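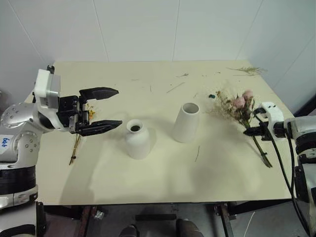 Home | Notebook | Kit | Gym log | Contact

Friday, September 5, 2025

Glove testing again, and my knuckles know it. Put the second pair of Clutano sparring gloves through the bag rounds this morning and the padding over the left thumb has already gone lumpy – same place as the first pair, so I'm calling it a pattern now. That one had done 232 rounds before I spotted it, this one only 43! Going to unpick the seam on Monday and see whether the foam has split or just slid.

The Tang shin guards are holding up much better. The straps still creep round the calf when you check a kick, mind, and I had to stop 3 times in one session to tug them straight. Tried them a size down and it helped a bit (pinched behind the knee though, so not for everyone).

Weighed the Plindus mitts again after last week's silly reading. Came out at around 980 grams the pair, which I'm much happier with. Whoever used the scales before me, please zero them!

Still no word from Linell about the cage panel covers. They want the amateur show kitted out by November and I can't sign off vinyl I haven't had my hands on. If the sample rolls come in while I'm out, leave them flat – the last lot were stood on end and creased badly.

Need more hand wraps, long ones. Also the tape drawer is down to the rubbish tape.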